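News from the workshop: the Gumgate sorting bench

It has been a good long autumn at the Gumgate workshop, and I owe you all an update on the sorting bench, which so many of you have asked after (and a few of you have tripped over, for which I am sorry!). For anyone new to this newsletter, the idea is a simple one. We were given a great heap of old push buttons and switch parts when Vondráček cleared its stores, 677 pieces by my tally, and we want a pair of robot arms to move them from one bin to another without any of us having to stand there doing it.

The bench itself has come on nicely. We laid tan paper over the top and marked it out in a grid with blue tape, so that when somebody moves a bin we can put it back where it belongs. The bins are blue plastic ones with a sloping front, and we lined them with white foam, which took a whole evening and rather more foam than I had budgeted for. Mushroom-head buttons, the yellow and red ones, are my favourites to practise with, being such a friendly shape for a gripper to take hold of.

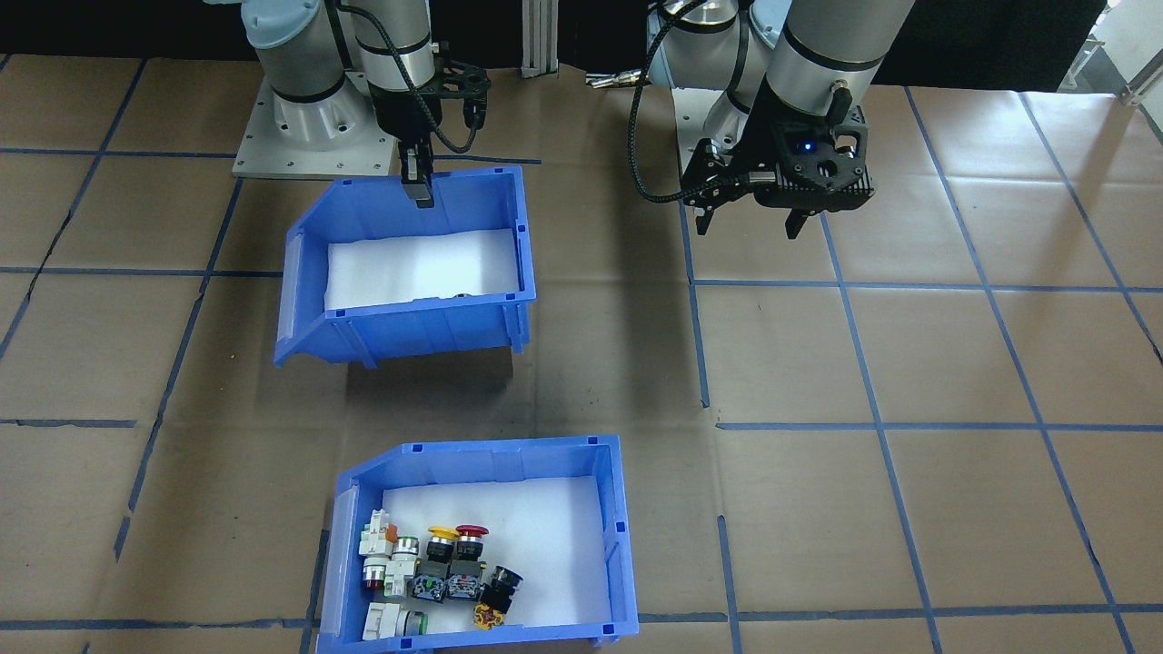 Can I come and work on it if I have never programmed anything?

Of course you can, and you would be very welcome. Most jobs on the bench are done with a screwdriver, a roll of tape and a bit of patience, and one of us will always sit with you at the keyboard if you fancy trying that side of things too.

The control program, which we have named Mindis after a good deal of arguing over tea, now has 144 saved positions in it, and tidying those up is the next big job. After that I would dearly like to sort out the cables, as the braided ones loop about near the grippers and I fret over them every time an arm turns. We meet on Tuesday evenings from seven, and there are four stools at the bench, so do bring a cushion if you plan to stay late. The next full run is pencilled in for early December.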